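Subject: Re: [clokstead-kitchen] Chopsticks, again, and where they should live

Hello all,

Thank you for the note, and for asking it so kindly. I've left your message in below so that people who skipped the first round can follow along.

> I came in to set up for the noodle supper and could not find the chopsticks anywhere. I looked in the long drawer, the Indum crate and both cupboards. When I did find them, half were in the black pot and the rest were in a tray underneath. Do we have a system? If we do, could somebody please write it down? Also, are the blue and white ones ours, or do they go back to the Jireš hall?

We do have a system, more or less, and I'm the one who should have written it down back in May when we moved everything out of the long drawer. I kept meaning to, and then the drains happened, and you all remember the drains.

The blue and white ones are ours. They came out of the Brirnano fund, 25 pairs to begin with, and I have always been fond of them. The Jireš hall has the plain red set, and those went home in their own box after the spring lunch. If you come across a red one hiding among the ladles, please put it in the basket by the door and I'll walk it over.

So, the black pot with the ribbed sides stays on the black counter, toward the back, where people in the line can reach it. The white tray goes on the pale shelf lower down. I like to have the chopsticks laid in the tray first, all facing the same way, so I can look them over before they go into the pot. It's much easier to spot a split tip when they're lying flat, and my eyes are not what they were!

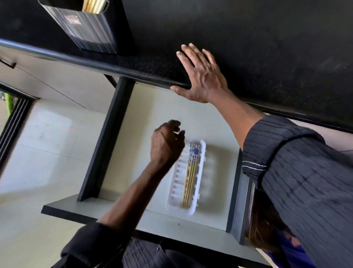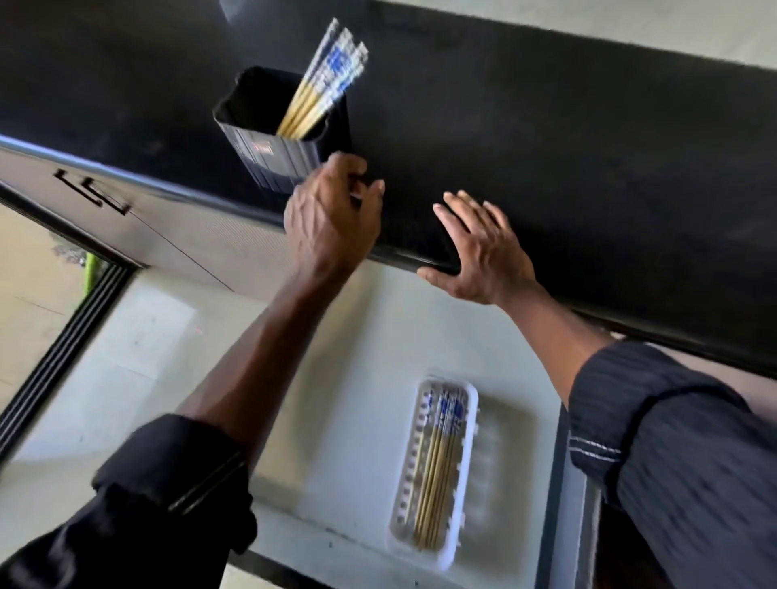 ## What I'd like us to do from now on

- After washing, let them dry properly on a towel. Please don't put them in the pot damp, even if you're in a hurry to get home (I have done it myself, and the smell was my punishment).
- Lay them in the tray, patterned ends together, and check the plain ends for splinters.
- Match them up in pairs. Anything left without a partner goes in the jar with the skewers, where it makes a perfectly good plant stake.
- Stand them in the pot with the blue and white ends up, so people take hold of the end they'll be holding anyway.
- Give the counter a wipe before the pot goes back. Black shows every bit of dust, as we have all learned.

At my last count we were down to 44 sticks, so 22 pairs, which really isn't bad after the year we've had. I'd love to order 8 more pairs in the same pattern if the shop still carries it. Does anyone object? If I don't hear any grumbling I'll put it on the next Clokstead order along with the dish soap and the big sponges.

As for the long drawer, it's for serving spoons and tongs now. The label on the front still says chopsticks, I know. I'll bring the label maker next time, assuming I can find the tape for it, and if anyone has a spare roll at home I'd be very grateful.

Thanks again for raising it, and for the supper, which was lovely. I had 2 bowls and would have had another.

Warmly,
your kitchen cupboard person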